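Vasconcelos opens orders for Brulia hand-held gripper kit

8/26/19

Vasconcelos has begun taking orders for Brulia, a kit of paired hand-held grippers meant for recording manipulation tasks without a robot in the room. The kit is priced at 3,249 euros for a left and right unit, with software, and the first deliveries are planned for October.

The firm showed the kit at its workshop in Orkomstead to a group of prospective buyers, mostly small integrators and two university labs. Until now Brulia has only been lent out under trial agreements, the longest of them with Skiscombe, a contract laundry and textile handling firm that wants to automate part of its folding line.

What is on offer

Each unit is held in one hand and worked with the fingers. A cube printed with fiducial markers sits on top of the gripper, and its position is worked out from video. Jaw opening is logged separately and matched to the video by timestamp. The operator does the job at normal working height, and the recordings are later converted into arm trajectories.

Vasconcelos sells the grippers with interchangeable fingers. The curved type is intended for hooking and lifting, the long straight type for reaching and pinching. Customers may order two of the same or one of each. A change of finger requires a short recalibration, carried out from the software menu.

"Most of the questions we get are about fingers," said Iara Gaete, product lead for Brulia. "People come in asking about tracking error and then spend the afternoon on whether the tip will pick up one layer of cloth or two."

The software exports to plain video and a table of poses. There is no subscription. Support is included for the first year and charged by the hour after that. Replacement marker cubes are listed at 56 euros each, and the firm advises replacing a cube once its printed faces are scratched, as damaged patterns cause dropped frames.

Trial results

Skiscombe used a pair of grippers on and off through the spring. Siwan Humphreys, who runs process engineering there, said the company collected 300 usable recordings of cloth handling, covering small towels, napkins and wiping cloths. Recordings were rejected when a marker cube was hidden behind the operator's forearm for too long, or when the item slipped and was picked up again by bare hand.

Humphreys described the weight as acceptable for short sessions and tiring in longer ones. Skiscombe settled on frequent changes of operator. She also asked for a softer fingertip pad, which Vasconcelos says it is testing but has not added to the price list.

"Cloth is a poor subject for any of this," she said. "It hangs differently each time you lift it. We wanted plenty of examples of that, and the grippers let us get them at the bench, with the people who already do the work."

The company has not yet run the resulting motions on a production arm. A first test on a single bench robot is planned, and Humphreys would not give a success rate before then.

Limits

The kit is supplied for indoor use. Strong sunlight washes out the markers, according to the manual, and glossy worktops can produce false detections from reflections. Vasconcelos recommends a matt surface and even overhead lighting. Wired operation is standard. A battery version was shown to earlier visitors as a prototype, but Alcides Fagundes, who is responsible for the hardware, said it would not form part of this release.

Fagundes also said that the force at the jaws is not measured. Buyers who need contact force must add their own sensor, and a connector is provided inside the handle for that purpose — the pin layout is given in the manual.

Work at the table covered cloth handling with one finger of each type, the purple cloth held up between the two grippers. 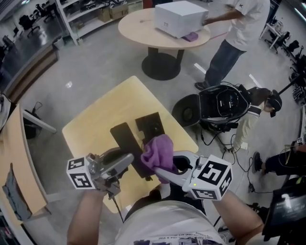

Ordering and delivery

Orders are accepted from companies, schools and public bodies. Private buyers are asked to write first. The kit is shipped in one case with the grippers, cables, a calibration board and a printed manual. Training is optional and takes place in Orkomstead, or at the customer's site for an added travel charge.

Existing trial users may keep their loan units until the new ones arrive and will receive the current software in the meantime. Recordings made with trial units can be opened in the release version, although those made with the earliest firmware have to be converted first.

Sales enquiries are handled by Marcelino Dantas at the Vasconcelos office.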